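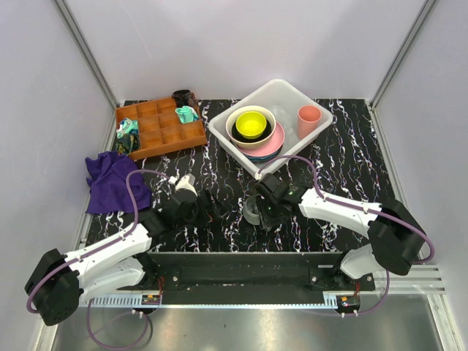 Trundolcombe, November

Chapter 2
Dishes, Cloths and the Places We Keep Them

Every home has a spot where the clean dishes end up before anyone has decided where they belong. In the house where I began this book it was a plastic bin by the sink, with a stack of bowls, a plate or two and a cup standing in the corner, and I must admit that on some evenings it stayed full until bedtime. This chapter begins with such a bin, and with its usual neighbor, the divided tray of folded (and not so folded) cloths.

You will need both for the first activity – any bin and any tray will do, though the Rirater workbook that goes with this course uses one with small square sections. Take the bowls apart first, largest to smallest, and set them where you can see them all. Plates come next. Give yourself plenty of table, more than you think you need, and leave the cloths in their tray until the dishes are done.

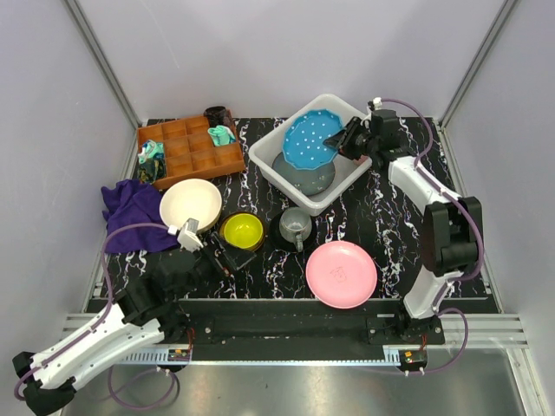
Baidoo, reading an early draft, asked whether the plates shouldn't come out before the bowls, as they did at home, where the plates had a shelf to themselves and the bowls had to wait their turn. It is a fair question, and we will come back to it in the section on shelves – for now, please use whichever order suits your own kitchen, and write it down before you turn to Activity 2.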